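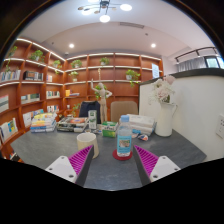
Stindbridge firm puts its hand-held gripper up for hire

August 29, 2026

Anyone who has ever wanted to tidy a table using two magenta fingers can now do so by the month. Bustent, the Stindbridge automation firm, has begun hiring out Pan, a gripper tool you hold in your own hand to show a robot how a job is done.

The kit costs 800 pounds a month, with a minimum hire of 2 months, and comes with spare fingers and a manual that runs to 17 pages. Osian Pritchard, who runs the hire desk, says most of it can be skipped, though he would prefer customers to read the part about charging.

Pan is aimed at small workshops and offices that want their own tasks recorded in their own rooms — bottles, cups, boxes and whatever else has settled on the table since spring.

Rhiannon Gwilliam of packing firm Costeo had an early set on trial and logged 767 attempts at ordinary pick-and-place jobs. She liked the grip and was cooler on the carrying case, which she described as "a suitcase with a grudge". Her wrist, she adds, needed a rest after roughly an hour.

Bustent says a lighter handle will follow in December. Existing hirers can swap at no charge, provided they still have the box.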